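Lastard sleeve recall: your questions

Why did the hand stop on us?
The knit sleeve crept down over the wrist and got into the first finger joint. The hand kept pulling until the motor gave up. We had tested it for 600 hours at Okstead, on an arm with no sleeve.

Which units are affected?
All 106 walking units shipped with the black sleeve since February. Yours may still be behaving beautifully. Please stop using the hand anyway.

How do I check mine?
Stand the robot on a flat floor with the arm hanging and the fingers open. Press the stop button, then look at where the hem sits against the metal.

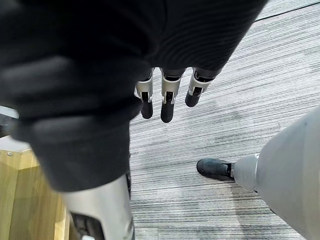 Kokkinos wrote in to ask why a robot needs a sleeve at all, and whether it could simply be taken off. It could. The sleeve keeps people's fingers out of the wrist, so if yours is off, the robot stays off too.

Can I use tape?
We've seen the tape. Please don't.

When do I get the new one?
Replacements with a clamped cuff leave Irville on May 2, 2024. Fitting takes 2 screws and some patience.

Lastard Support, Irville | Contact us | © Lastard | Back to top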